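**Willerow, 22 June 2024.** Jutik has released the second edition of its workbench planning guide for small repair shops and school craft rooms. The guide covers bench height, top thickness, leg placement and tool storage. It replaces the first edition in full.
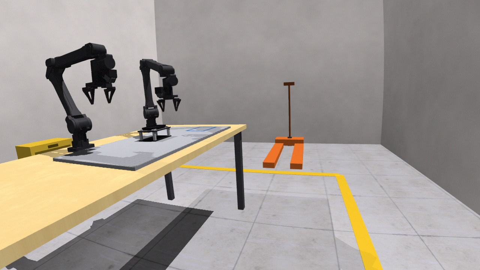 Bench height is now set by task in place of a single default. The guide gives 848 mm for hand sawing and planing, with higher settings for close assembly. For long tops, such as a light wood table with straight legs and a thick front edge, readers are told to check sag at midspan before adding fixtures. The chapter was written by Gudrun Weidemann and reviewed by Hatice Aksoy.

Top depth is held at 600 mm where the user works from one side only. Deeper tops are allowed where both long sides can be reached.
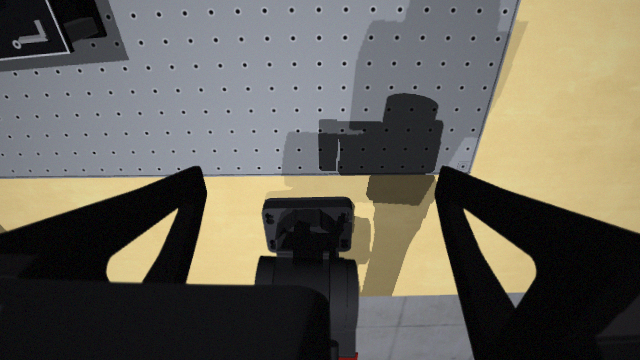

Load tables have been extended to 82 combinations of span, thickness and leg spacing. "The old tables stopped at short spans, and most of the letters we got were about long ones," said Bakari Muriithi, technical editor at Jutik. Values assume an even load. Point loads from vises are treated in a separate table.

The guide is free to download. Printed copies will ship in August through Hullik.

Contact: Esther Mugo, Jutik press desk, Willerow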